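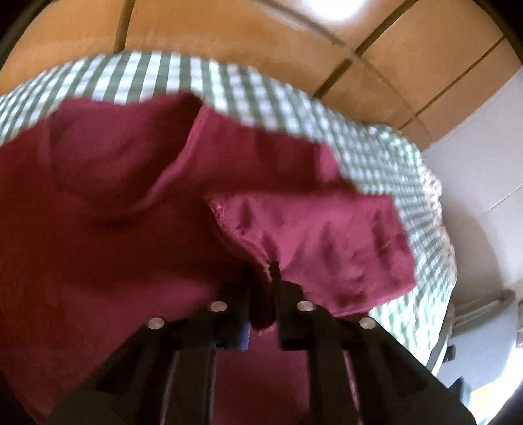

Maroon cloth over green-and-white gingham.

Mikivia textile reuse scheme to continue for a further two years

Friday, May 31, 2024

The Mikivia household textile reuse scheme will continue for a further two years, the Skekevness district office has confirmed. The decision follows a review of the trial period, which closed at the end of March.

Under the scheme, residents may hand in clean bed linen, tablecloths, curtains and lengths of unused fabric at the Wilis Street centre. Items in good condition are passed to local households on request. Those that can no longer be used whole are cut down for cleaning cloths or sent for fibre recovery.

A total of 71 households registered during the trial. The review found that demand for bedding and curtains was higher than expected, while the supply of table linen exceeded requests in most weeks. It recommended longer opening hours, clearer labelling of fabric sizes and a separate shelf for remnants suitable for sewing.

Meron Adugna, head of waste services at the district office, welcomed the outcome. "The trial has shown that residents will bring in good fabric if the collection point is close to home and open at a sensible hour," she said. "We will now be able to plan the service properly and give the centre the storage it needs."

Sorting will continue to be carried out by Katsaros, the contractor appointed at the start of the trial. Angeliki Fragkou, operations manager at the firm, said that staff would receive further training in the grading of mixed fibres, which at present take the longest to process.

From the start of the new period, the centre will stay open until 6 pm on weekdays. Residents are asked to wash and dry all items before handing them in, and to remove curtain hooks and rings. Duvets, pillows, carpets and mattress covers cannot be accepted.

Registration forms are available at the Wilis Street centre and from the district office reception. Households already registered do not need to apply again.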